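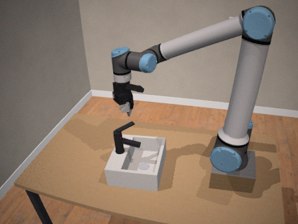 I've rented in Trenholm for 16 years, across 5 different flats, and I've come to believe you can tell everything about a landlord from the kitchen sink. Every new build seems to go for the same look now. You know the one - small white rectangular sink, black faucet, light brown wood all round it. Very handsome in a listing! But have you ever tried to wash a roasting pan in a small sink? I have, most Sundays, and I end up with one half of the pan soaking and the other half dripping down my front.

My gran's place out at Bainbridge had a great ugly double tub you could have bathed a kelpie in (we did, more than once). It was the colour of old teeth and I'd take it back tomorrow.

What gets me is that we've started designing kitchens for people who don't cook. I went through 54 rental listings in January, when I was looking to move, and only three of them had a draining board. Three! Where do the dishes go? On a tea towel, apparently, next to the toaster, taking up the only bit of bench you've got. The agent at the Rosus Street building told me most tenants just use the dishwasher, and then showed me a dishwasher about the size of an esky.

I'm not asking for marble. I'd happily give up the feature lighting and the fancy soft-close drawers for a deep tub and somewhere to stand a wet saucepan. If you're renovating a place to rent out, please, take your biggest pot along to the showroom and see if it fits.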